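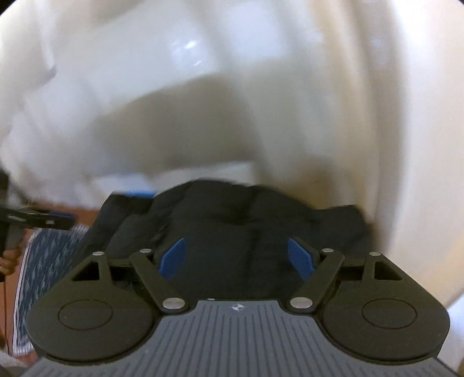 Section 4: Looking after the hand-held grippers

This is the part of the guide I get the most messages about, so I've rewritten it for the Pakanik sets we run at Wadby. If you have the older Pollock grips, the pins are different and you want Section 6. The rest of you, grab a soft cloth and a small driver and clear some table.

4.1 After every 30 sessions

1. Power the gripper down and unplug the cable. I know -- you only want a quick wipe. Unplug it anyway.

2. Open the fingers all the way and look at the pivot pins on both sides. Fabric work is hard on them. Lint gets pulled in off towels and T-shirts and packs itself down between the arms and the housings, where you won't see it without a flashlight.

3. Pick the lint out with plastic tweezers. No metal ones, please!

4. Wipe the blue finger pads with a damp cloth and let them dry. If a pad has gone shiny it'll slide right off thin cotton, so swap it (see 4.2).

5. Close the fingers slowly by hand. Both pads should arrive together. If one lags, back its lower pin off a hair and try again.

CAUTION: Keep your fingertips out of the linkage while it's closing. It pinches harder than you'd think.

4.2 Changing the pads

1. Warm the old pad with your thumb for 30 seconds, then peel from the outer corner.

2. Clean off all the leftover glue. Orest Hladun at our Tristedham shop swears by rubbing alcohol, and I've come around to it.

3. Press the new pad on and hold it, then leave the gripper alone for 2 hours.

4. Always change the left and right pads as a pair, even if one still looks fine.

NOTE: I get 1,000 grasps out of a pair on bedding and a lot less on denim. Write the swap in the log -- future you will want to know.

4.3 Before you put it back to work

Run the open and close check again with the cable plugged in, then pick up one folded cloth and set it down. If it drops, go back to 4.1, step 5.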